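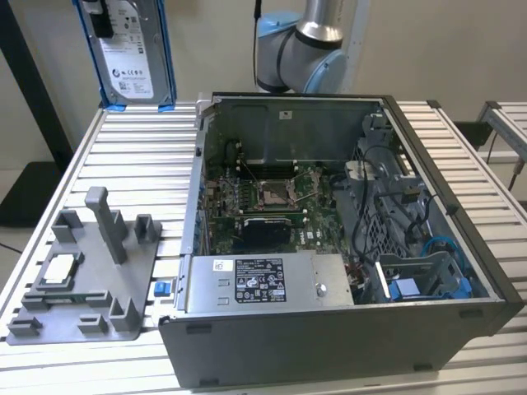
Evaluation of the Trostar Bench Kit for Desktop Computer Service Tasks
Student project report
Dalibor Charvát and Miloslav Bartoš
2 June 2023

1. Background

Our department bought the Trostar bench kit in September to find out if it could be used in the second-year automation lab. The kit is sold by Anville as a ready-to-run cell: one arm, a controller, two slotted tables and a license for the Tandura programming software. We were asked to test it on a task with small parts and tight fits and to say whether the department should buy a second one.

We chose the desktop PC. The lab has plenty of retired Dell towers, and the work on them covers a wide range of difficulty. Lifting out a hard drive in its caddy is easy. Placing a processor in its socket is not.

2. Setup

The tower is laid on its side with the side panel off, so the arm works from above. Next to it is a fixture plate that we printed in gray plastic. It has a pocket for the processor and posts that we use as reference points when the arm is re-homed. The plate in the kit was meant for square blocks and held none of our parts, so we drew our own. The third version is the one in use.

Tandura lets the user teach points by hand and then edit them as a list. We kept one list per task -- processor, drive caddy, SATA cable -- and ran them separately.

3. Results

We logged 694 runs in total. Of these, 657 reached the end of the program without a controller fault. That says nothing about whether the part ended up in the right place, which we checked by eye after each run.

The processor task took up 341 of the runs. Most misplacements came from the tower shifting slightly on the table. Two end stops bolted into the slots fixed most of this. The retention lever was always opened and closed by hand, as the gripper could not get under it.

The drive caddy task gave us little trouble. The cable task did. A loose SATA cable never lies the same way twice, and taught points are no use for it. We stopped after 70 runs.

4. Comments on the product

The arm and tables are solid and we have no complaints about them. The manual is weak. The section on tool offsets has the Z sign wrong, and this cost us most of a week. Anville support answered our email in two days and confirmed the error.

Tandura crashed when a list had been open for a long time. Save often.

We also looked at the Procházka cell, but only on paper. It comes with a camera, which would help with the cable task -- the price was outside the lab budget.

5. Recommendation

We recommend a second kit for the lab, ordered without the block fixture if Anville will sell it that way. The cable task should be left out of the course until a camera is added. Drawings for the printed plate and all three point lists are in the project folder.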